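Keeping the bread oven going at Irska

The bakery at Irska stands at the bottom of the lane, past the last of the houses, and has no sign. People find it by the woodpile. It opens on market mornings and on one other morning in the week, and when the bread has gone the door is shut again.

The baker who runs it asked not to be named, on the grounds that everyone who buys bread there knows who she is already. She took the place on eight years ago from an older couple who wanted to move nearer to their daughter. Before that she had worked in the office of a timber yard in Tirkerberg and had baked only at home.

"I came to buy two loaves and they told me they were stopping," she said. "I went home and thought about it for a week. Then I went back and asked what they wanted for it."

What they wanted was less than she had feared, but the oven needed work. The floor had sunk on one side and the door no longer met the arch. A mason came over from Kaltuvetti and spent most of November inside the oven on his back, lifting the old tiles and bedding them again.

"He told me not to light a proper fire until he said so, and I was very good about it," she said. "Small fires for two weeks, a bit bigger each day. If you rush it the bricks crack and you've paid for nothing."

She bakes three kinds of bread. The one that sells best is a dark rye made with a sour starter that came with the building. The second is a white loaf with a thick crust, and the third changes with what she has in the store. When we met it was barley with caraway. She gave up on sweet buns in her second year.

"They have to be watched all the time, and I was on my own," she said. "I still get asked for them. There's a shop in Tirkerberg that does them well and I send people there."

The flour comes from Eglītis, a mill she has used from the start. She orders 500 kilos at a time and keeps it in the dry room behind the shop, up off the floor on slats. Prices have risen twice since the winter, and she has put the rye up once.
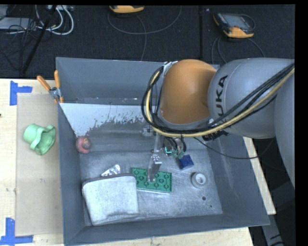
Cleaning takes up more of her week than the baking does, and she talks about it with some interest. The mixing bowl and the dough troughs are washed in warm water without soap, and the scrapers are done last. She is less fussy about the ash bin, which is metal and shows its age. A big grey bin with sloping sides and a scuffed floor will do for years, she says, as long as it holds what you put in it and the marks are only marks. She sweeps the oven floor with a wet broom before every bake and again after the last loaves are out.

Her day begins at three. The fire is lit the evening before and left to burn down, and in the morning she rakes the embers out and leaves the oven closed for 90 minutes so that the heat evens out. She has a thermometer but trusts a handful of flour thrown on the tiles.

"If it goes black straight away, I wait," she said. "If it goes brown while I count slowly, the rye can go in. The white follows once the rye is out."

I asked whether she had thought of changing to an electric oven. She had, in her third winter, when the wood was damp and two bakes in a row came out pale. A salesman visited and left a brochure. The cost of bringing a stronger supply down the lane was more than the oven itself, and that settled it.

"I don't have strong feelings about wood," she said. "I like the crust it gives. I don't like splitting it in January. If the supply had been there I might have signed."

She now buys her wood a year ahead and stacks it under a tin roof on the south side. Birch is her first choice, with some alder for the evening fire. Pine she keeps for kindling – it burns too quickly for anything else.

The question of who will take over one day does come up. She has had five people through the bakery as learners, each for a season. Two of them still bake for a living, one of those in Kaltuvetti. She would be happy to see any of them come back, she said, though she has not asked and does not mean to for a while yet.

For now she would like a second table and a better lamp over the first one. She would also like customers to bring their own bags, which most of them do. The rye keeps for a week in a cloth, and she advises leaving it a full day before cutting. As I was leaving she wrapped a loaf for me and told me this again at the door.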